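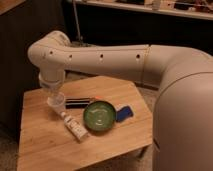 Eduardo Moreira
Table maker and owner, Plillarthorpe

The Vilela Table

I have been making tables long enough to have favorites, and I'm not supposed to admit it on a page where I'm also selling the others, but the Vilela is mine. It started as a table for my own kitchen, and then my sister wanted one, and then her neighbor did, and now it has a page to itself!

The top is wood, with the grain left where you can see it and finished in a warm honey color that we mix in the shop. I like it best with ordinary things lying around on it. A green bowl looks wonderful against that color, and so does a clear plastic cup or a white tube of something that never made it back to the bathroom. The legs are dark, which was my wife's idea, and she was right.

We finish every top with 3 coats of Tarkness oil, rubbed in by hand and left overnight between coats. It brings the grain up nicely and it can be touched up at home with a soft rag. (A can comes with every table, enough for a few years if you aren't too generous with it.) Hot pans still want a trivet, please, and a spill should be wiped up when you see it – coffee is forgiving, beet juice isn't.

The legs go on with Vindex brackets, two bolts to a corner. You can put the whole thing together in the time it takes to boil potatoes, though I'd ask a friend to help you turn it right side up, as the top is heavier than people expect. Tighten the bolts again after the first month. Wood settles in to a new house a bit like a cat does, and after that you can leave them alone.

Delivery takes 9 weeks from the day you order. I know that's a while to eat off your lap, and I'm sorry, but I would sooner be slow than send out a top I haven't lived with for a few days. We ask for a deposit of $200, which comes off the price, and we'll call you before the truck leaves. We have now sent out almost 2,000 tables of one kind or another from Plillarthorpe, and I still like hearing where they end up.

If you're close enough to visit, come and put your elbows on one. Bring a box or a package you'd normally drop on your table at home and see how much room you have left over.
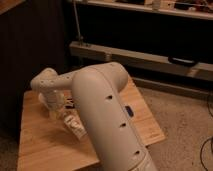
Can I refinish the top myself if it gets scratched?
Light scratches usually disappear with a little fine sandpaper, worked along the grain, and a fresh coat of the oil. For anything deeper, give us a call first and we'll talk you through it.

Page updated Wednesday, June 6, 2007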